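Speaker notes: "Where Does This Go?" Talk on kitchen drawers, sheds and other places we put things
Ovetstead Library, Mar 27, 2022

Slide 1. Wait for the coughing to stop. Say hello. Do not apologize for the microphone.

Slide 2. Ask who has a drawer at home they would not open in front of company. Raise own hand first.
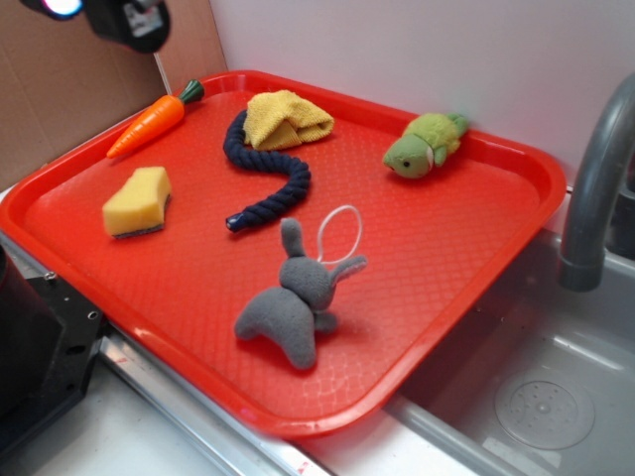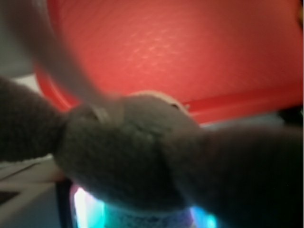 Slides 3 and 4. Toy carrot with a sponge and a towel; something gray and fuzzy, very close.

Slide 5. The sorting problem. Every house has a system and every system has a hole in it the exact shape of a spare key. Tell the Sekitz story: 655 labeled bins, one of them labeled "other," guess which was full. Pause. They will guess.

Slide 6. Categories by use or by kind? Batteries with flashlights, or batteries with batteries? Let them argue for a minute, no more. Last June in Egilsson it ate 15 minutes and a man left over the question of tape.

Slide 7. The move. I packed 45 boxes and wrote "misc" on 41. The other four said "kitchen misc." Show the list if the slide works. If it doesn't, read it in a flat voice.

Slide 8. Practical bit, slow down. Keep a thing where you first went looking for it, even if that place is stupid. My scissors live with the cereal.

Slide 9. The garage. Skip if running over. If not, do the paint cans, leave out the part about the canoe.

Slide 10. Questions. Someone will ask about sentimental items. Say keep the letters, lose the envelope of unidentified screws. I still have mine.

Handouts are on the chair by the door. Take the clicker back to the front desk.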